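Drolora coffee counter ends automatic lids and straws

26 August 2020

The coffee counter on the ground floor of the Drolora building has stopped handing out a lid and a straw with every takeaway drink. Customers who want either one now have to ask when they order.

The change came in at the start of the week and covers all hot and cold drinks sold over the counter. The price of a drink stays the same whether it is taken with a lid or without. Paper sleeves are still put on every hot cup.

Bo-ram Oh, who manages the counter, said the decision followed a look at what was being thrown away in the building's lobby and on the upper floors. In January, staff sorted the contents of the lobby bins over 12 working days. They pulled out 2,533 lids and 247 straws.

"The lids we expected," Oh said. "The straws surprised me, given that most of what we sell in January is hot. People were taking them for coffee and then leaving them in the cup."

The counter was closed for part of the spring, and the new rule was put off until it had been open again for a few weeks. Oh said she did not want to bring it in while customers were still getting used to the changed hours and the new line for the register. 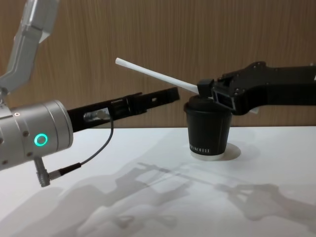 Hot drinks at the counter come in paper cups, and the straws are kept behind the register. Until this month they stood in an open holder next to the sugar, along with the stirrers and napkins. The napkins have stayed where they were. The stirrers have also moved behind the register, but staff will still put one in a drink if the customer takes sugar.

Supplies come from Dasura, a wholesaler that also serves the bakery across the street. Mélanie Fehr, who handles the counter's account there, said the standing order for lids has been cut but not canceled. Straws will be ordered by the box as they run low.

Fehr said other small cafes have asked the company about doing the same thing. Most of them worry about spills, she said, and about the extra question slowing down the morning line.

The line was Oh's main concern as well. The counter has one register and is busiest in the hour before the offices upstairs open. Chae-won Ryu, who works the early shift, said asking adds very little time when the customer knows about the rule.

"The regulars just tell me now," Ryu said. "It's the visitors who stand there waiting for a lid. We put a sign up, but it's next to the menu and they're reading the menu."

A larger sign is being printed and will go at the front of the line.

Opinions among customers were mixed. Ji-hoon Cha, who works on the fourth floor, said he still asks for a lid every morning and expects to go on doing so. He takes his coffee up in an elevator that is usually full.

"I'm not going to carry an open cup in there," Cha said. "But I never wanted the straw."

Chalerm Suksawat, who has an office next to the lobby, said he had gone without a lid all week and had not missed it. He would like the counter to bring back the ceramic mugs it used to lend out to people in the building. Oh said the mugs are in storage and may return later, depending on who would wash them. The counter's own sink is too small for more than a few at a time.

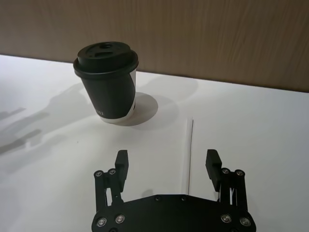 A takeaway cup with a black lid and paper sleeve.

The counter has also been asked about its sleeves. Oh said they will stay for now, as the cups are too hot to hold without them. Customers who bring a sleeve back in clean condition can have it used again on their next drink, though only a handful have done so.

Staff will sort the lobby bins again in January, over the same number of working days, and the two sets of figures will be posted by the register. Iced drinks will be included in the count. Oh said the straw rule will not apply to anyone who needs one to drink, and that staff have been told not to ask for a reason.

The counter is open on working days from early morning until the middle of the afternoon.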